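How to find out what your standby power really costs

Posted 08/05/2021 in Home & Bills

Every spring the same advice comes round again: switch everything off at the wall and watch your electricity bill tumble. I have never been convinced. Most of the people repeating it have not measured anything, and the savings quoted seem to get bigger each time the article is copied. So before you start crawling behind the telly every night, spend an evening working out whether it is worth your while.

What you need

A plug-in energy meter, a notebook, and your latest bill. I used a Rinel meter, bought cheaply and rather ugly, but any make will do if it can show low readings. Check that before you pay. Plenty of budget meters are fine with a kettle and hopeless with a phone charger, and will show zero for something that is quietly drawing a watt or two.

You don't need an app. Cimitum will sell you a smart plug that draws graphs for you, and the plug uses power all day to do it.

Step 1: Find your unit price

Look on the bill for the price per kilowatt-hour. Ignore the standing charge, as you pay that whatever you do. Ignore the "typical household" figure too. You are not typical, and I doubt anyone is.

Step 2: Measure one thing at a time

Put the meter in the wall socket and the appliance into the meter. Leave the appliance in the state you normally leave it in overnight. Wait ten minutes before writing anything down, as many televisions and set-top boxes stay busy for a while after you think you have turned them off.

If several things share a power strip, measure the strip as a whole first. If the total is tiny, you can stop there and save yourself the bother.

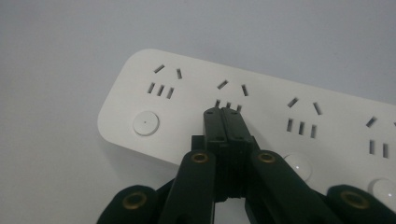 A white power strip with a row of sockets.

Write down the watts for each item and what it is. "Box under the telly" will mean nothing to you in June.

Step 3: Do the sum

There are 8,760 hours in a year. Multiply the watts by the hours the thing sits idle, divide by 1,000, and you have the kilowatt-hours. Multiply that by your unit price.

My old Draralden amplifier drew 11 watts doing nothing at all. Left like that all year it comes to a bit over 96 kilowatt-hours, and that I do mind paying for. It now gets switched off at the wall. The microwave clock, which I had been told was robbing me blind, barely moved the needle.
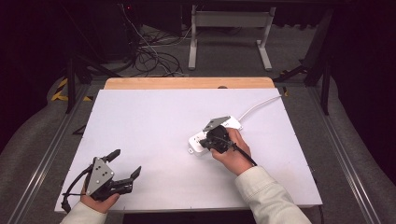 Be wary of multiplying up a single reading, though. A games console may sip power most of the night and then wake to fetch an update. For anything like that, leave the meter on for a full day and use its running total instead.

Step 4: Decide what is worth switching off

I draw the line at things that cost me more than a takeaway coffee over the year. Yours may be higher or lower. Leave the fridge, the freezer and anything medical well alone, and think twice about a recorder you expect to catch a programme. Some inkjet printers run a cleaning cycle each time they are powered up, and ink is not cheap.

What about gadgets that do it for you?

Tanui makes a standby saver that cuts the power when it senses the main device is off. It works, as far as I can tell. Whether it pays for itself is another matter, and you should do the sum with your own figures before believing the ones on the box. A strip with a plain switch does much the same if you can be trusted to press it.

My own total came down a little. The tumble dryer, used less, would have beaten the lot.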